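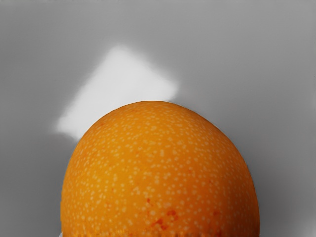

Orange, computer rendering

Progress report, Londska Typewriter Archive
June 20, 2022

Since November we have cataloged 70 of the 100 office machines from the Perkcombe collection. The serial numbers are checked twice, and where the plate is missing we write this clearly in the record.

Cleaning goes slower than planned. The ribbon supplier in Rarnach closed, so two portables wait for new spools – we are asking in Araya now. The letters of the typing school are all scanned, but five of them are hard to read and need a second scan.

The money for storage boxes is spent completely. We ask to move the rest of the travel budget to repair parts.

Arash Mousavi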